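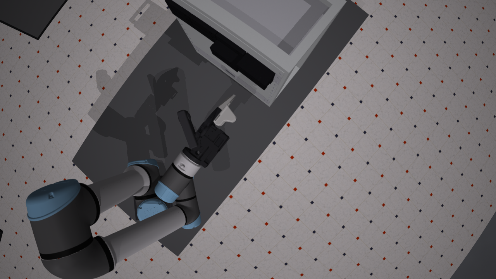 Render: robotic arm and boxy white and grey appliance on a charcoal tabletop.

Jaltau Privacy Hub review: a lot of faith for $141

20 Aug 2020

The Jaltau Privacy Hub plugs into your router and promises to stop the connected things in your house from sending your data where it shouldn't go. It costs $141, plus $5 a month once the 60-day trial runs out. The monthly fee is printed in small type on the bottom of the carton, and I only saw it when I was flattening the thing for recycling.

My first problem came before I had blocked a single tracker. The Hub can't be set up without an account. The account wants an email address, a mobile number and a postal code, and the app then asks for your location, your contacts and permission to send notifications. I refused contacts and location. Setup carried on without complaint, so I have no idea why either was requested. I wrote to support and was told that location "improves the experience". I'm still waiting to hear whose.

Once it's running, the app lists everything on your network and gives each item a coloured shield. Jaltau claims to recognize more than 2,000 models. It got the TV and the printer right. My Dokon thermostat was listed as a tablet, and an old laptop running Linux came up as "Unknown, possibly unsafe" with an orange shield that I couldn't dismiss. You can rename things by hand, but two of my names had reverted after the next update.

Blocking has three levels: Relaxed, Balanced and Strict. On Balanced, the TV's home screen lost its row of suggested shows and everything else kept working. Good. On Strict, the catch-up app wouldn't load at all and the thermostat's schedule stopped syncing to my phone. The app doesn't say which blocked address caused the trouble, so you're left switching things off and on until the picture comes back. I gave up on Strict after one evening.

What bothers me more is the weekly report. Mine announced that the Hub had "prevented 141 privacy threats", and I did wonder if they'd pulled the number off the price tag. Tap on it and you get a bar chart. Tap on the bar chart and you get an invitation to upgrade to the family plan. I exported my router's own log for the same week and most of the blocked traffic was the TV asking the same analytics server the same question over and over. If one nagging request repeated all night goes down as dozens of threats, the figure doesn't mean much.

And then there's the policy. To do its job the Hub has to see the address of every site and service your household contacts. Jaltau says this is handled "mainly" on the device. The privacy policy, which I read in full so you don't have to, says summaries are sent to its servers and may be shared with "selected partners" for product improvement. There is a switch to turn that off. It's under Settings, Account, Advanced, Feedback, and it's on by default. I can't think of a worse default for a product with Privacy in its name.

I also tried the Gagnon filter, a free program you install on a spare computer. It is uglier and took me most of a Saturday-sized chunk of patience to get going, and the instructions assume you know what a DNS server is. But it blocked the same TV traffic, wants no account, and shows a plain list of what it stopped and when. Arora's paid router has a similar list built in, if you were due for a new router anyway.

The hardware is fine, I should say. The Hub is quiet, my download speeds didn't change that I could tell, and the cable in the carton is long enough to reach a shelf. Returning it was less fine: the refund form has a mandatory box for your date of birth.

Jaltau says a simpler report is coming in October. I'd wait for that, and for a change to the sharing switch, before handing over any money.

Pros: quiet, easy to plug in, Balanced mode doesn't break much
Cons: account required, data sharing on by default, padded threat counts, monthly fee
Rating: 2 out of 5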